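Category: Talks & Handouts / Retail Spaces

Big Letters, Small Things: speaker notes
Salamatu Olatunji, 20 December 2023

Slide 1 – Hello

Thank everyone for coming out so close to the holidays, and thank Hurodby for the room. Say who I am: I've been fitting out small shops and public counters for a good long while, mostly with my partner at Calado, and I still get a little thrill walking into a space and looking up before I look at anything else.

Ask for hands: who here has painted a wall and then regretted it? (Wait. There are always more than you'd think. Put my own hand up.)

Slide 2 – Start with the shell

Talk about what you inherit when you take a space. Concrete, beams, a ceiling somebody painted dark years ago. My advice is to live with it for a couple of weeks before you cover anything. The Enda shop had 1,284 square feet and the owner wanted every inch of it boxed in with drywall. We talked her down over two very long lunches, and she kept her columns, and I think she's glad of it now – she sends me photos of them, bless her.

A dark ceiling with the beams showing will let a white wall do the work. You can leave a concrete column plain too. It doesn't need a mirror or a garland on it.

Slide 3 – Lettering on the wall

Go slowly on this one, people like to look. Black on white, plain sans-serif, and big enough that you feel it from underneath. Thick strokes with rounded ends keep it friendly, which matters when a letter is that size. Point out the G.

Mention that lettering changes as you get close to it. Stand near the wall and look up, and the far letters shrink away from you. So tape up paper ones first, and go and stand where your customers will stand. Tell the Statport story here if there's time (the ladder, the wrong font, the two of us peeling vinyl until midnight in September). 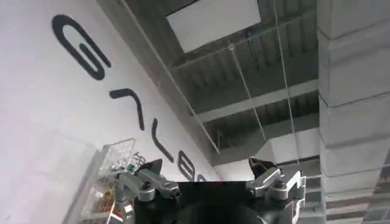

Slide 4 – Clear cases and wire baskets

After all that talk of walls, bring everyone back down to counter height. A clear acrylic case near a big white wall hardly takes up any room to the eye, and the color comes from what you put in it. Orange, red, green, little things – they show up beautifully. A white wire-mesh basket does a similar job, because you can see through the grid.

Cleaning! Someone will ask. Soft cloth, mild soap, no paper towels, and do it before opening. At Enda we budgeted 200 dollars for cases and spent 109, so there was money left over for decent cloths.

Slide 5 – Questions

Leave plenty of time. If it's quiet, ask what's on their own counters at the moment and what they'd move first. Handouts are on the chair by the door, and I'm staying for coffee afterward, so come and find me.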